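3.2 Hand-held gripper build

The two grippers were assembled in the shared workshop at Girkard, using hand tools and one desktop printer. The first has a pair of black jaws with angled blue pads, and is carried by the operator. Hawthorne cut the first pads too stiff — they skidded on denim — and a softer set was fitted in November.
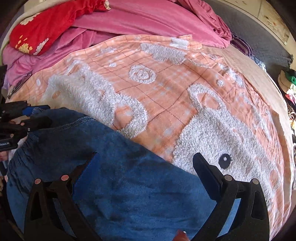 Figure 5. Grippers over folded denim pants on a bed.

Bedding was kept in the task set as it stood in each home. Mansour and Mustonen recorded 199 folding trials, of which 9 were dropped for lost tracking. Pad wear was checked after each session, and jaw travel was reset whenever the pivots had worked loose.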